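Why do oats come in so many packets?

Oats are the seeds of a tall grass. Straight from the field each one has a hard husk that people can't eat, so the first job at a mill is to take it off. What is left is called a groat. At the Wumatar mill the groats are steamed and then squashed between heavy rollers, which makes the flat flakes you find in porridge.

The size of the flake matters. Big flakes take longer to cook. Instant oatmeal is made from thinner, smaller pieces - these soak up hot water quickly, so breakfast is ready in a minute or two.

Granola is different again. The oats are mixed with something sticky, such as honey or syrup, and baked until they clump together.

Granola in bags on a shelf, and boxes of instant oatmeal in the last picture: 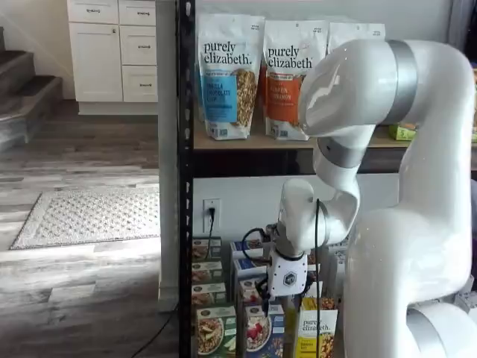
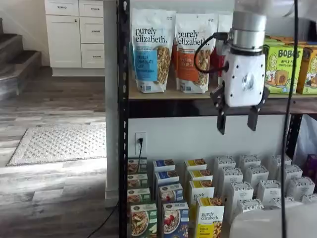
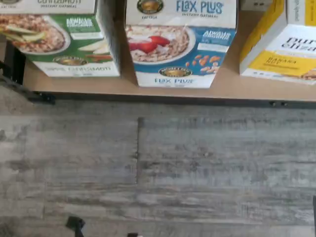 Oats don't go off quickly, but they do go stale. Air makes granola soft, and damp can make any oats go mouldy. At home, fold the top of the bag down tightly or tip the oats into a jar with a lid. Keep them away from the kettle and the cooker.

Shops put the older packets at the front so that they are sold first. The Lanila food shop has over 70 kinds of breakfast cereal, and its staff check the dates on all of them every month. You can do the same in your own cupboard. Look for the words "best before" - they are often on the top or the bottom of the packet.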